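Bag packing: what changed when we cut the demonstrations

The Borport group has finished the first round of its bag packing study, and the short version is that fewer demonstrations did better, provided they were the right ones. A longer write-up will go on the shared drive in July. What follows is for readers who have asked how it went.

The task is simple to state. Two arms work at one table. A paper bag stands between them, and packets of crisps and other snacks have to go into it without the bag falling over or the packets being crushed. People do this without thinking. For a policy learned from teleoperated demonstrations it is awkward, as both the bag and the packets change shape when touched, and a crinkled foil packet rarely looks the same twice.

Our first policy was trained on 2000 demonstrations collected by several operators at the Borport and Hustov sites. It managed the first packet well enough and then got worse as the bag filled. The usual failure was a stall: the arm would bring a packet over the opening, hesitate, move a little to one side and hesitate again. When we went back through the recordings we found that operators had different habits at exactly this point. Some pushed the packets already inside to one side with the back of the gripper. Others came in from above and let go early. The policy had learned a bit of each.

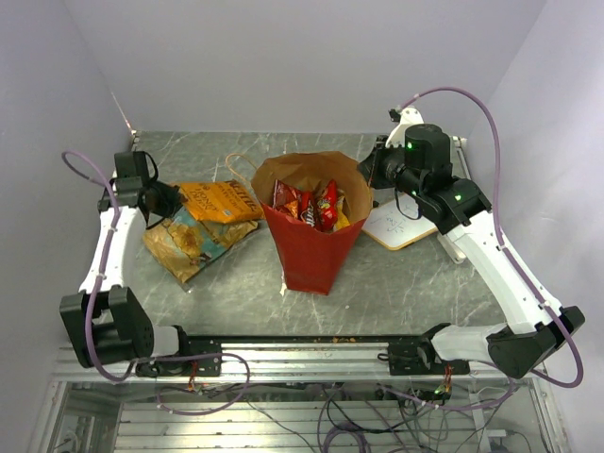 We tried two remedies. The first was to label every demonstration by the way the operator dealt with a part-filled bag, and to give the policy that label during training. The second was to throw out every demonstration that did not follow one agreed method, which left us with 62 per cent of the original set. We expected the labels to win, as they kept all the data. They did help, but the smaller set helped more, and it was also quicker to train.

Each policy was then given 30 trials on the same table with the same mix of packets. A trial counted as a success only if every packet ended up in the bag and the bag was still upright. The policy trained on everything passed 14. The labelled version did better than that, and the trimmed version did better again. We are holding back the exact scores for those two until Hustov has repeated the trials on its own cell, as the gap between them is small enough that a different table could change the order.

A few points for anyone planning something similar.

The rim of the bag matters more than we had allowed for. With the paper folded back the opening holds its shape and the packets go in more cleanly. With the rim left straight, all three policies did worse, and we have not yet looked at why the trimmed one suffered least.

Rope handles are a nuisance. If a handle falls across the opening, a gripper can catch it on the way out and pull the bag over. We now include handle positions in the reset sheet, so that operators vary them on purpose — before that, it was left to chance.

The way we picked demonstrations was slow. Two people watched every recording and marked it by hand, and they disagreed often enough that we had to write a proper guide halfway through and go back to the start. Balogh has offered a script that sorts recordings by gripper path near the bag. On a small sample it agreed with the hand marking in most cases, and we will use it for the next round with a person checking the doubtful ones.

The next round will use the Domuta paper bags, which are narrower, and will add boxes and jars to the packets. Groups who want the marking guide or the reset sheet can ask for them through the usual list.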